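Ticket 1779 - Shared kitchen, Stokell building
Category: Cleaning / Surfaces
Status: Open, then Pending, then Open again
Priority: Low (raised to Medium by reporter, lowered by desk, raised by reporter)

Problem: Gritty white film on the wooden board in the tiled corner. Comes back within a day of being wiped. Suvari were asked to look at the varnish in June and found nothing wrong with the varnish.

Update 1, 8 am
Wiped the board with a wet cloth, as per the kitchen sheet. The film turned to paste and the paste went into the seams between the strips. I now own a small amount of pastry.

Update 2
Suspect the powder bags. They get pulled open at the top with both hands, and anything sitting in the folds of the rim goes wherever it likes.

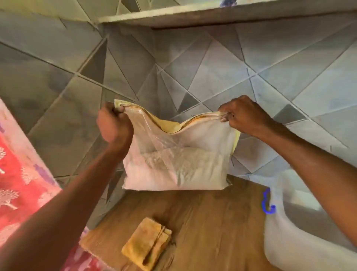

Tried opening one slowly over the sink instead. Board stayed clean until lunch, which is a record. Have asked for a lidded tub and been told to raise a separate ticket with Prultalano. Raised it. It was closed as a duplicate of this one.

Update 3
Dry method, 3 goes so far:
Nothing wet until the loose stuff is off.
Push crumbs towards the front edge, never into the corner.
Dustpan tight under the edge, bin close by.
Damp cloth last, along the grain, then dry.
Film much reduced. The seams still hold a grudge - a soft toothbrush gets most of it.
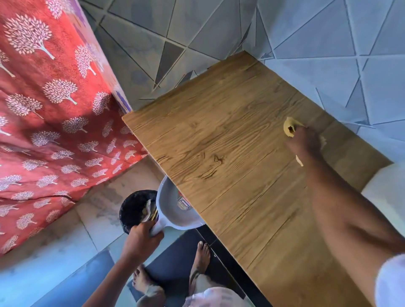 Jiang: Same trouble on our floor. Check the grout as well, ours was full of flour and it kept dropping back onto the wood after every wipe. We brush the tiles first now, then do the board.

Update 4
Brushed the tiles. Jiang is right, annoyingly. Leaving this open until the tub turns up.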